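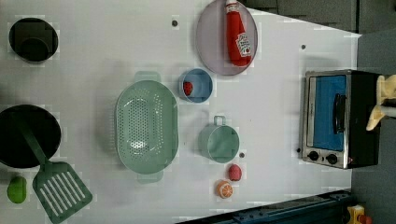

Toy pots, a colander and a spatula on a white tabletop.

Pekico beats Standent in extra innings to take district softball title

Pekico scored two runs in the bottom of the ninth inning to beat Standent 5-4 and win the district softball championship at Shabalala Park.

The Pekico team trailed 4-3 going into its last at-bat after Standent had pushed across the go-ahead run on a bunt single in the top half. A leadoff walk and a double down the left field line put runners on second and third with one out. The tying run scored on a ground ball to short, and the winning run came home when the throw to first pulled the fielder off the bag.

It was the second district title for Pekico and the first since the school moved up a class. Standent, the top seed, had won both regular season meetings.

Standent led 3-0 after three innings. The first run came on a sacrifice fly in the first, and the other two scored on a triple to the gap in right center. Pekico got one back in the fourth on a solo home run and tied it in the sixth when back-to-back singles loaded the bases and a pinch hitter lined a base hit up the middle to score two.

Neither team got a runner past second in the seventh or eighth. 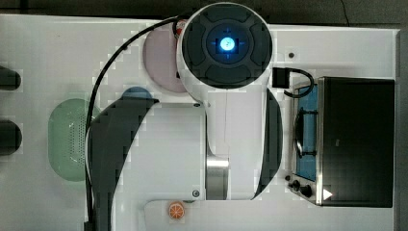 A white robot arm over a tabletop with toy kitchen items.

Paid attendance was 749, the most for a softball game at the park since the new bleachers went in. Gate receipts came to just over 3,500 dollars and will be split between the two schools after the umpires and field crew are paid.

Pekico used two pitchers. The starter went five innings and gave up three runs on six hits, and the reliever allowed only the unearned run in the ninth. Standent's starter went the distance, striking out 11 and walking three.

The game was held up for 20 minutes in the fifth while the grounds crew worked on a soft spot near the pitching circle. Both coaches agreed to play on.
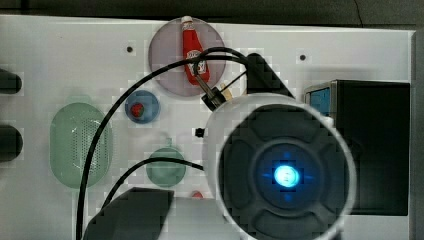
Stovetti wrote in the comments under the live updates that the runner at first was out in the ninth and that the infield umpire was standing on the wrong side of the play to see the foot come off the bag, but that Standent left nine runners on base and should have had the game put away by the fifth.

Pekico moves on to the regional round, where it will be the visiting team in a best-of-three series. Standent finishes 22-5. All-district selections will be released in July.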